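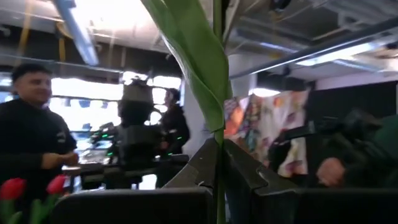

A gripper that lets go of what it is holding is the fault I get asked to help with more than any other, and it took me far too long to learn how to chase it properly. I had been blaming the fingers, then the motor, then (I am ashamed to say) the flowers. With a tulip the trouble is easy to understand: there is a slender green stem in the narrow gap between two angled fingers, held near its base, and a long broad leaf rising up beside it which is a good deal wider than the thing you are gripping. All that leaf and bloom is at the far end of a lever, and the fingers have only a little strip of stem to hang on to. If the holding force sags even slightly, the stem turns, or slides, or drops on the floor at somebody's feet.

What follows is the routine we settled on after a bad run with our Urnau arm in February, when it dropped stems one after another and then, on the same afternoon, did the opposite and closed hard when it should have stayed still. The dropping was a nuisance. The closing was a safety matter, and I will come to it, so please don't stop reading once your stems are staying put!

What you will need

A spare stem or two, a soft pencil, a small cable tie, a torch, your controller's log page open on a laptop, and a kitchen scale if you have no proper force gauge. Ours is a cheap one and it has done very well. You will also want a second person for the last part, standing by the stop button and not doing anything else at the same time.

Before you touch anything

Press the emergency stop and leave it pressed. Then switch off the gripper supply separately. On our set-up, which has the Kofler gripper fed through its own little supply box, the emergency stop halts the arm but the gripper keeps its power, so that it won't drop a load on somebody. That is a sensible choice for a heavy part and a rather unkind one for your fingertips. Find out which way round yours is wired. Don't take it from the label on the cabinet; ours said one thing and did another, and had done for as long as we'd owned it.

Take out whatever the gripper is holding before you cut its power, and support the stem from underneath while you do it.

Step 1. Look at how it lets go

Drops are not all alike, and it pays to watch a few before you get the screwdriver out. If the stem slides down slowly, you are probably short of force or the finger faces are dirty. If it swivels first and then falls, the grip is too far from the balance point. If the fingers open, even by the width of a hair, you have a control or wiring fault, and no amount of cleaning will help.

Put a soft pencil mark across both fingers where they meet the gripper body. Run the arm through one slow move with a stem in place, from well outside the guarded area, then stop it and see whether the marks still line up. Ours did not. I spent a whole morning wiping the fingers with a damp cloth before I thought of doing this, and I could have had that morning back.

Step 2. Clean the fingers anyway

Tulips leave sap behind, and sap dries to a thin shiny film which grips nicely when it is tacky and hardly at all once it has set. With the power off, wipe the inner edges with warm water and a little washing-up liquid, then plain water, then dry them well. Get into the notches, because that is where the bits of leaf collect. I'd leave solvents alone unless the maker of your fingers says otherwise.

Step 3. Check the holding force

With the supply back on and your hands well clear, close the gripper on a strip of card with the scale hooked to its end. Pull gently and note the reading at which the card begins to creep. Do it 8 times and write down every figure, even the silly ones. A healthy gripper gives you figures that sit close together. Ours began well and then fell away as we went on, and by the last pull it was holding with barely 40 per cent of what it had managed on the first.

A drop like that over a short time nearly always means heat or supply voltage. Let everything rest for 30 minutes and try again. If the force comes back by itself, carry on to the next step.

Step 4. Follow the cable

This is where we found it. The gripper cable runs along the wrist and through a clip, and somebody (me, I am fairly sure) had pulled the tie so tight that each turn of the wrist bent the cable in exactly the same place. The outside looked perfect. Inside, one of the supply wires was down to a few strands, and whenever the wrist rolled over, the voltage sagged, the gripper controller restarted, and the fingers relaxed for a moment.

Power off again, hold the torch low and run the cable between finger and thumb along its whole length. A soft spot, or a place where it bends more easily than it does on either side, is enough reason to change it. Don't tape it up and hope. When you fit the new one, leave a loop big enough to slip your hand through and do the tie up only until it stops sliding.

Step 5. Deal with the surprise closing

Now the serious bit. Each time our gripper controller restarted, it ran its own homing routine, and homing meant closing fully at whatever speed was stored in it. Nobody was hurt, but one of us was reaching in to straighten a stem when it happened, and the fingers snapped together on the leaf beside her hand.

On ours the setting is in the Jemeck software, under start-up behaviour. Change it so that the gripper waits for a command after a restart and does not home by itself. While you are there, bring the homing speed and force down to the lowest values that still work. Then look in the log for restarts you didn't ask for. We keep the last 1000 entries, and there they all were, going back well before the first stem fell. I do wish I had looked there first.

If your gripper can't be told to wait, treat it as live whenever it has power – no reaching in to tidy a leaf, however crooked it looks.

Step 6. Test it with people in mind

Run the full set of wrist moves slowly with no stem, then slowly with a stem, and then at working speed. Have your second person at the stop button throughout. Between runs, interrupt the gripper supply on purpose at the box and watch what the fingers do when it comes back. They should stay exactly where they are. If they move at all, go back to step 5.

Ask anyone else in the room to keep back until you have finished, too. A workroom full of friendly people chatting and getting on with other things is a lovely place to be, but it is very easy for someone to drift within reach of an arm that you know is faulty and they don't. We now hang a card on the cabinet at Pakbridge that says TESTING, with the number of the step we've got to, and it stays there until the last run is done.

Afterwards

Write down the pull figures from step 3 with the new cable fitted, and keep them near the machine. Repeat the test whenever you change fingers or move the cable. Ours takes less time than boiling the kettle, and I usually do it while the kettle is on.

Page last checked: November 7, 2022. The start-up menu may look different in other versions of the software, so search the settings for "homing" if you can't find it where I've said.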